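What I Spent on the Two-Arm Bench, and What I Would Budget Next Time

I've had a few emails asking what a small two-arm robot setup costs once everything is counted, so I went through my receipts. The arms were the easy part to plan. The rest of the list is where my budget went wrong.

I started in May with a limit of 3,000 dollars for everything except the arms, which I already had. That had to cover the bench, the frame, cameras, mounts, cables, and the objects the arms would handle.

The aluminum frame and wall panels came from Skandico and cost 1,035 dollars with shipping. I had two quotes. Marino was cheaper per foot, but they charge for every cut, and I had a lot of short rails. If your design uses mostly long pieces, run the numbers again before you pick. Order extra corner brackets too. I ran out and paid for a second shipment.

Cameras and cables came to 617 dollars. I print my own camera brackets, and I only budgeted for the plastic. I should have allowed for the versions that didn't fit. Longer cables also cost more than I had written down, because they need slack to follow the arm as it moves.

The line I left out completely was props. I had a vague idea that I would use things from around the house. Then I began working with string lights and garland, and the house ran out fast.
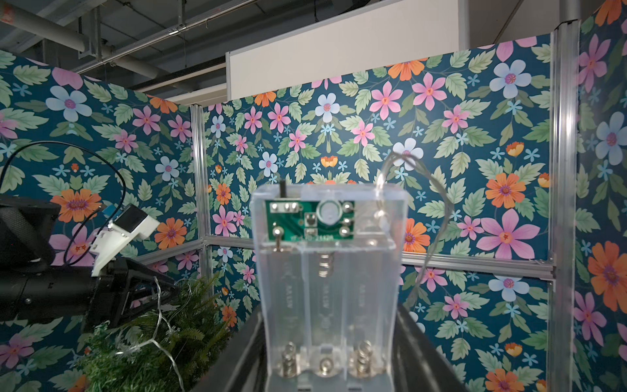
Light string battery box in the gripper, no batteries in it yet. It takes AA.

Thin wire and clear plastic are slow going, and I wanted spares on the shelf before I started on them. I bought 5 sets of lights from Ilach, all the same model. Mixing models would have meant different battery boxes and a different grip for each one. I also added a line for AA batteries.

I looked at a service plan from Skurkidine and passed. It covers the arms but leaves out gripper fingers, and those are the parts I expect to replace. I put the money toward a second pair of fingers.

Next time I will set aside a fifth of the total for props and spares before I price anything else. I still need a better light over the bench, and that will have to wait for the next round of spending.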